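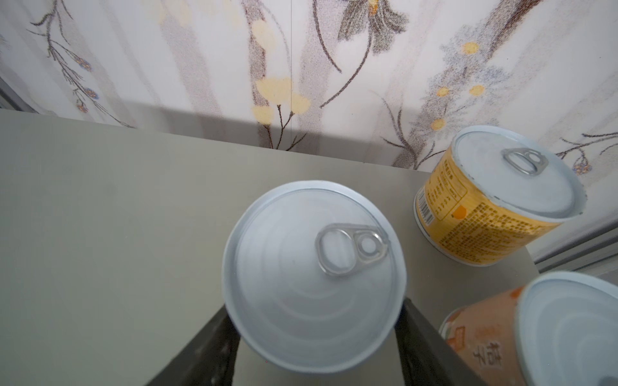
Monday, November 25, 2019

Dear Hannelore Kofler,

I know you like these reports short, and I know this one won't be, so get a coffee first. It's been a busy stretch for the Cakomside pantry since I wrote to you in August, and most of it has to do with cans. Fish, beans, fruit in syrup, soup, more beans. When your board gave us the money for the canned goods shelf I pictured a couple of tidy rows and a price list for the wholesaler. What we have now is a proper little operation with its own habits and its own arguments (more on the arguments below!).

First, the money. You granted us $2,898 for the year. We've spent $888 of it on the storage side, meaning the shelf brackets, the bins, the label holders and the second-hand step stool that everybody fights over. Most of the rest has gone to food, and Andri Pfister has the receipts in the blue binder in case your auditor wants to see them. He'd love that, he has them sorted by week. There is still one open invoice from Hofstetter for the October delivery. They billed us twice for the same pallet, they've admitted it, and the corrected bill is supposed to be in the mail. I'd rather not give you a closing balance until I have it in my hand.

Now the part I really want to tell you about. You may remember that in our application we promised to stock only cans with pull tabs. Leszek Kozłowski pushed for that from the start, and I'll admit I thought he was being fussy. Then we started asking people at pickup, and 31 households told us they either don't own a can opener or have somebody at home who can't work one. Bad wrists, mostly. One lady had been taking her soup down the hall to a neighbor to get it opened. So we've stuck with it, and apart from one shipment of chickpeas that came in with plain lids (we passed those along to the lunch kitchen at Gorkimance, who have a big opener bolted to the counter), we've kept our word.

It does cost a bit more. Balthasar Prantl has been going back and forth with the wholesalers and he's found that the smaller cans are where you really pay for the tab. On the big ones there's hardly any difference. We still want some small ones on hand, though, for people living alone. A big can of fish is three days of fish if there's only one of you, and not everybody has the fridge for it.

The other thing we've been working on is labels. A good share of our donated cans now comes from the two Asian grocers on the avenue, and they've been wonderful to us. Some of those cans have their ingredients printed in Chinese, all small type, and we didn't want to be handing out food to folks with allergies and just shrugging. Balthasar Aigner set up a sheet with a line for every product we've had translated, and it hangs by the pickup window. We've got 9 products on there so far. It goes slowly – the translating is done by a retired teacher in her evenings, and she won't be rushed, bless her.
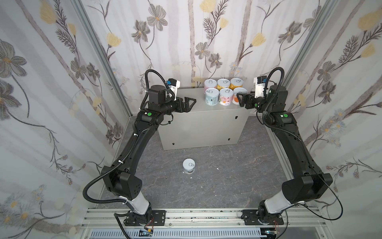 Back to the arguments I mentioned. Andri wants everything sorted by what's inside, so fish with fish and fruit with fruit. Leszek wants it sorted by date, oldest in front, no matter what it is. We tried Leszek's way through September and nothing got wasted, but it took forever to put a bag together because the peaches were in four places. We tried Andri's way in October and found two cans of corn at the back that were a month past. So now we do both: grouped by contents, then oldest in front within each group. I think that's how every grocery store on earth does it, and it only took us a whole fall to get there.

We've also started lining up cans with the labels facing out and leaving room behind the first row for your fingers. Sounds silly. But when you're filling bags for two hours straight, you notice, and new helpers put things back in the right spot when they can see where it goes. Color helps more than words do. People say "the yellow one" or "the pink one" long before they learn what's in it, so we've given up correcting them and added the can color to the sheet at the window.

A few things haven't gone so well. The plan to let people pick their own cans, which was in the application too, is only running on one afternoon a week. The hallway is narrow, folks get in each other's way, and we had some complaints about the wait. The Ono people downstairs have offered us their front room once they've moved their sewing tables, and if that comes through I'd like to try two afternoons starting after the holidays. I'll need to ask you whether some of the remaining money could go to a long table and a cart. I haven't bought anything yet.

Dented cans are our other headache. We get plenty, and a dent near the rim or the tab goes straight in the trash. A dent in the side we look at one by one. I'd like to have a written rule for this before spring, so if any of your other pantries has one, please send it over and save me the typing.

For the winter we're planning on more soup and less fruit, going by what ran out first last year. We'd also like to get some low-salt vegetables in, which several people have asked for by name. Balthasar Prantl is waiting on two quotes and I'll forward them to you as soon as they show up.

Come by any time you're on this side of town! Pickup mornings are the fun ones, and there's usually cake.

Warm regards from all of us at the Cakomside pantry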